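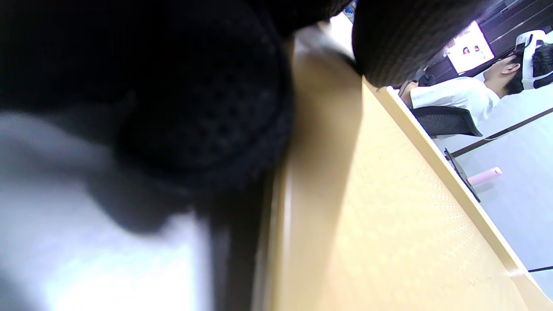 Gralten school snack stand to reopen with popcorn blocks on the menu

19/05/2023

The snack stand at the Gralten school athletic field will open again for the first home softball game of the summer season, two years after it closed for plumbing repairs. Popcorn blocks, which were sold there in the old days at a dollar apiece, are back on the list, along with hot dogs, pretzels, lemonade and bottled water.

The stand is the low brick building behind the third base bleachers on Figueroa Road. It was shut when a pipe under the sink failed and the floor had to be taken up. The school district approved the work in April of last year, but the contractor, Torkance Plumbing, could not get a new grease trap until the winter. The county health inspector signed off on the finished kitchen last month.

Boyang Lu, who runs the school's booster club, said the club will staff the stand for every home game through the end of the season. Money from sales goes to uniforms and bus fares for the softball and track teams. In its last full year the stand paid for 14 away trips, and the teams have been covering those costs with car washes and a raffle.

"People kept asking me about the popcorn blocks," Lu said. "More than they asked about the hot dogs. We tried a few recipes and went back to the old one, with a little less syrup." 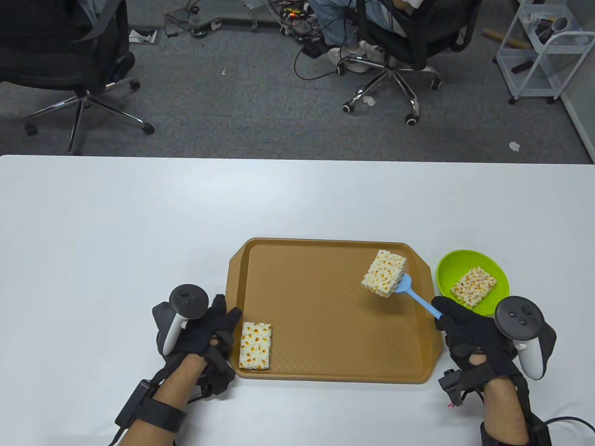 Popcorn blocks, one of them on a blue spatula.

The blocks are made with plain popcorn, corn syrup, butter and salt, pressed into a pan and cut after they cool. They contain no nuts. Parents with questions about other ingredients can ask for the sheet kept at the counter. The price has gone up to two dollars.

Hours will be a little different from before. The stand will open 30 minutes ahead of the first pitch and close at the end of the last inning, or at 8 p.m. if a game runs late. It will not open for practices. Cards are accepted for the first time, through a reader paid for by Setora Hardware on Main Street, and cash is still fine.

Drivers should note that the small lot beside the building is now for deliveries and accessible parking only. Everyone else is asked to use the main school lot and walk in by the north gate. The south gate stays locked until the new fence is finished. The path from the main lot was repaved over the winter and has lights for the evening games.

The booster club still needs adults for the June shifts, which last roughly two hours each. Anyone who handles food has to finish the county's short online course first, and the club will pay the fee. Sign-up sheets are in the school's front office and at the stand on game days. Students in grades nine and up can work the counter with an adult present.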